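How a Dishwashing Robot Arm Is Set Up and Looked After

Level: grades 4 to 6

A robot arm is a row of stiff parts joined together. Each joint has a motor inside it. The motor turns the joint, and a sensor next to the motor measures how far it has turned. A computer reads all the sensors many times each second and works out where the end of the arm is.

The arm in this explainer is used at a workshop called Vorness, in the town of Marnesberg. Its job is to pick up a sponge and move it over a metal plate. Jad Najjar is the technician who sets it up each morning. The job takes him until 9:30, and most of that time goes into checking.

Step 1: Finding zero

When the power comes on, the computer needs a starting point. Jad moves the arm to a known position, called the home position, and the computer records the reading from each joint. These readings are called zero. If zero is wrong by a small amount at the shoulder, the error grows along the arm, and the gripper ends up in the wrong place.
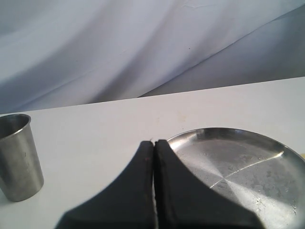

The gripper has its own zero. It is set with the two fingers fully closed and touching. The computer saves that reading as "closed." After that, any larger reading means the fingers are open, and the size of the number tells the computer how wide the gap is.

Fingers wear down with use. A worn finger is slightly thinner, so the old "closed" reading no longer matches. Jad sets the gripper zero again whenever he changes a finger, and also after every 1,082 grips. The computer keeps the count.

Step 2: Checking the camera

A small camera is fixed near the gripper and moves with it. The computer uses its pictures to find the cup, the plate and the sponge. If the camera is bumped, everything in its pictures shifts, and the computer will aim the gripper at the wrong spot.

To test for this, Jad closes the gripper and looks at the picture on a screen. The fingertips should show up in the same place as the day before. If they have moved, he loosens the camera bracket, straightens it and tightens it again. There are 4 screws in the bracket. 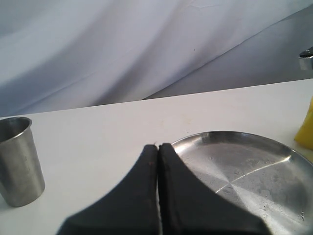 The closed gripper between a steel cup and a steel plate, seen from the wrist camera.

Dirt on the lens can also cause trouble. A smear makes edges look blurry, and the computer finds objects partly by their edges. The lens is wiped with a dry, soft cloth. Paper towels are not used because they can scratch.

Step 3: Setting the grip

A sponge is harder to hold than a cup in one way. A cup keeps its shape, but a sponge squashes. When the fingers close on foam, the motor feels only a small push back at first. The push grows as the foam is pressed flatter.

The computer is given a limit for this push. Below the limit, the fingers keep closing. At the limit, they stop and hold. On this arm the limit is set to 233 on the workshop's own scale, which was worked out by an engineer named Gavrilă.

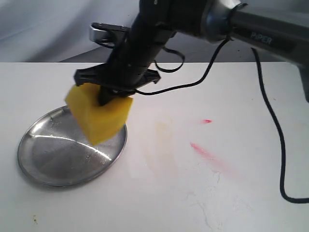
Cables need checking too. They carry power and signals to the motors and the camera. A cable must have enough slack for the arm to reach as far as it needs to, but a loop that is too big can catch on something. Jad moves each joint slowly from one end of its range to the other and watches the cables as he does it. A cable with a crack in its cover is replaced.

Step 4: Keeping water out

Water and electricity have to be kept apart. The motors sit inside closed housings, and the cable plugs are pushed in all the way before work starts. Drips on the arm are wiped off with the power switched off. The log sheet, which the workshop calls the Osau sheet, has 2 boxes for this: one for the gripper and one for the wrist.
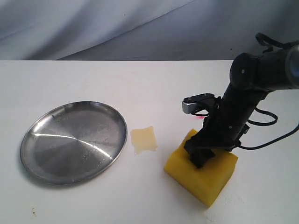

Why does the arm move slowly during a test?
A slow arm has less force behind it if it hits something, and the person testing it has more time to press the stop button. The speed is raised only after the slow test has been finished without a fault.

Words to know

Joint: a place where two parts of the arm meet and can turn.
Gripper: the part at the end of the arm that holds things.
Sensor: a part that measures something, such as how far a joint has turned.
Slack: extra length in a cable.
Bracket: a support that holds one part onto another.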